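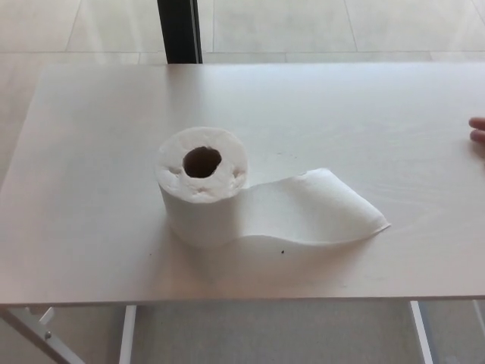 Tuesday, late

Bad day with the left hand. We were on the paper roll task again, run 118, and the controller Cladov lost the index finger. The arm kept its position but the finger stopped reporting, and Vlad (the right unit) carried on as though its partner was fine. It took 6 tries to get a clean restart. Tostia's log viewer froze on line 3249, so I had to read the rest as raw text. 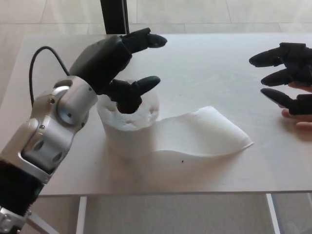
The fault is in the finger feedback, I'm fairly sure of that now. It only drops out when the finger bends down. With a finger down in the core of the roll, as on the left hand, a lost signal means the arm doesn't know it is still in there and could pull sideways. I don't like that with a person's fingers on the table across from it. I lowered the force limit to 400 and wrote it on the board at Solon — hands off the table until the drive light is out.
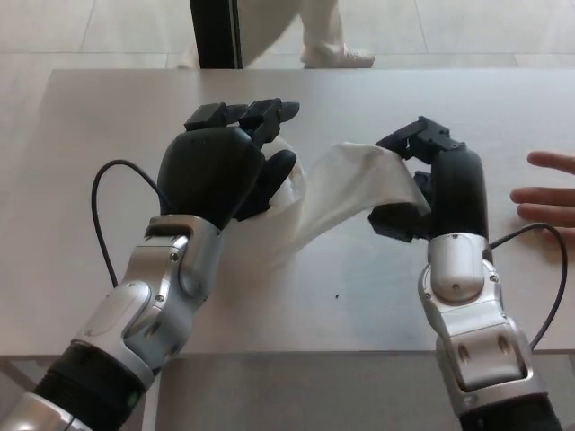

Both hands on the cloth or tissue, left thumb pressing down.

Tomorrow I swap the left cable and run the finger alone with no paper. If it drops again it has to be the board, and we have no spare. Still have to file the safety note. Ate dinner at my desk.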